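Gamlow Allotment and Garden Association
Minutes of the December meeting

The meeting was opened at 7 in the evening by Anastasia Gkikas, who also took these minutes. The minutes of the last meeting were read and accepted with one correction: the name of the lower path is Fistuveck Lane, not Fistuveck Road.

1. Water

The pipe to the lower plots was leaking again in the fall. The company Akby visited and gave a price for a new pipe, but the price does not include the digging. Two members said that we can dig ourselves if the ground is not frozen. It was agreed to ask Akby for a second price, with digging, and to decide when we have both prices on the table. Until then the lower tap stays closed. Members of the lower plots may use the tap near the gate.

2. Plot fees

The fee for a full plot is now 53 dollars for a year. There was a proposal to make it 60. Some members found this too much in one step, others reminded the meeting that the fee did not change for a long time and the water became more expensive. After discussion there was a vote and the proposal was accepted. Half plots will pay half of the new fee. Members who have difficulty to pay at once can pay in 2 parts, but they must tell it before the first part is due.

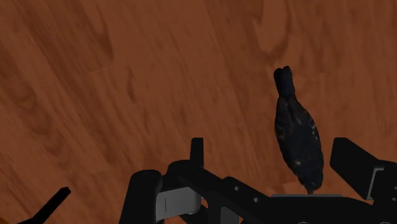 3. Birds and netting

Pigeons took many of the young cabbages this year, mostly on the plots along the hedge. It was discussed if the association should buy netting together, in one big roll. A roll of 100 meters from Dagdag is cheaper per meter than the small packs. Members who want a part of it should write their name and the length on the list in the shed. The netting must be tight and lifted from the plants — loose netting is dangerous for small birds and for hedgehogs. Old netting should be taken home and not left on the compost.

4. Compost

The left bay is full and is closed for new material. Please use only the right bay. Cooked food was again found in it, and this is not allowed.

5. Other matters

The key of the shed is missing from its hook. Who has it is asked to bring it back.
The seed exchange will be on a Saturday, the day will be written on the notice board. Please put the name of the plant on every envelope, and the year if you know it.

The meeting was closed at 8:40. The next meeting will be in the same room.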